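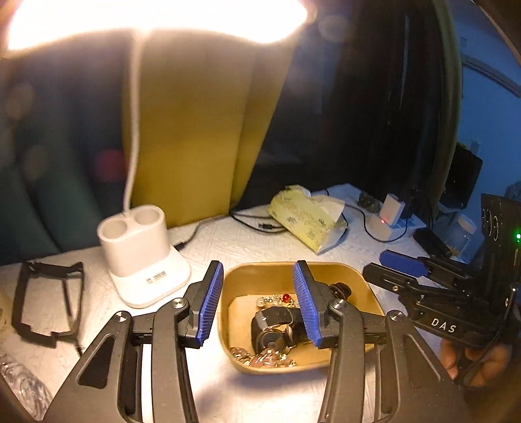
Are the dialogue forums reaching people outside the capital?

They are, and faster than we planned. Since the last report the Wavanari Dialogue Project has held forums in all 8 districts named in the grant agreement, including the three in the north that had turned down every earlier invitation to sit with the other side.

Progress report to the Villanueva Fund, second reporting period

We are very glad to be writing this one. When the first report went in, the ceasefire was holding on paper, the two main parties were trading insults on the radio, and our staff could not travel the Zindulwood road after noon. The road is open again. Buses run on it until dark, and our team used it every week of this period.

Forums

The district forums are open meetings of up to 80 people, with seats set aside for both parties, the churches and mosques, market associations, and families who came back from across the border. Two trained moderators run each one in the local language. Attendance was strong everywhere except the lakeshore, where the first meeting fell on a fishing day and we had to run it again on a Thursday evening. The second try filled the hall, and people stood outside at the windows!

What people want to talk about has changed. Early on it was nearly all arrests and missing relatives. Those cases still come up, and we pass them to the legal aid desk the same day, but now there are long arguments about land, school fees, and who gets to sit on the new local councils. In Zindulwood a youth wing member and a former opposition organizer spent most of an afternoon disagreeing about boundary stones, then asked for a follow-up meeting on the same subject. We have put it on the calendar.

Talks support

The office in Runda continues to provide meeting space, interpreters, and note-taking for the working group on local elections. Both delegations came back to the table in June after a seven-week gap. They have agreed on a draft code of conduct covering rallies, campaign vehicles, and the use of party uniforms near polling places. The section on radio broadcasts is still open. One side wants a complaints panel before the campaign starts, the other wants it only for the final two weeks, and a compromise text is going back and forth now.

We had hoped to report a signed code by this point. It will slip into the next period, and we think the extra time is well spent — the earlier agreement was signed in a hurry and neither party showed it to its own district branches. This draft has already been read aloud and debated at five of our forums, and the comments are attached to the copy the delegations are using.

Local monitors

Training is ahead of schedule. We had promised 200 monitors by the end of the grant and have finished the basic course for all of them. Of these, 60 have gone on to the advanced course, which covers interviewing witnesses, handling threats, and writing an incident report that a court can use. Women make up more than half of the advanced group.

The text message reporting line works well in towns and badly in the hills. Messages from the two highland districts sometimes arrive a day late, and some never arrive. We are trying a simple paper form carried down on market days as a backup.

Problems and changes

Fuel cost more than budgeted, so we combined several supervision trips. We also lost one meeting site when the district hall was taken over as a voter registration office, and the secondary school has offered its dining room on weekends. We request your approval to move unspent printing funds to transport. The total budget does not change.

Next period

Second-round forums begin in the north and move south. The working group will meet every two weeks until the broadcasting section is settled. Highland monitors will get refresher training before registration closes, and the financial statement will follow under separate cover from the Runda office.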